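Lists > baggage-work > 2022 > Re: Two-arm cell at Duvness, what changes on shift

From: Kanyarat Somboon
To: baggage-work list
January 2022

Poppy Bunting wrote:

> We hear Tondville is putting a Ponito cell in the lost bag room.
> Can somebody on site say what it does and what happens to the
> hours? Our people are asking and I have nothing to give them.

Poppy, I work in that room, so I'll answer for Duvness only.

The cell is two arms on a rail. It takes the unclaimed bags that used to go to the repack bench. The part that matters most to us is the handling. Turning and opening hard-shell cases was where most of the sore backs and wrists came from. A case like the blue one is now set down in the cell and the arms work it from both sides.

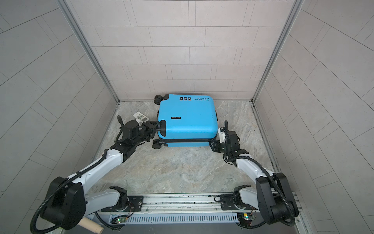 Poppy asked on the phone whether anyone had lost hours over it, and whether the bench grade would survive past July. No hours cut so far. The bench grade stays on paper until July, and after that we have only a verbal promise. I have asked for it in writing twice.

What has changed is the pace. Before the cell we had 40 bags a shift as the target. Now it is 50, and the extra ones come to whoever is minding the screen. You also stand still much longer. Two people have asked for a stool and one has arrived.

Contents are the slow part. Clothes are easy enough to log. Small stuff takes patience: combs, tubes, tins, a see-through pouch with several things inside it. A person still writes the contents sheet and signs it, and we want that kept. If an item is missing, the name on the sheet should belong to someone who was there.

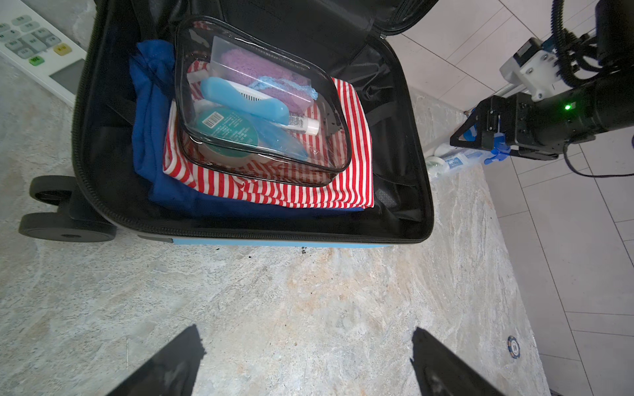

Training was 35 minutes on the Tosh screen, plus a handout. It covered stopping and restarting. It did not cover who decides when a bag gets pulled and done by hand. At the moment we decide, and I would like that written down too.

If other sites have an agreement on screen time, please send it to me or to the list.

Kanyarat

Related messages
Stools and mats at standing posts
Contents sheets: who signs?
Form 484, new version
Tosh screen handout, scanned copy

Contact the list owner | Copyright baggage-work list | Back to top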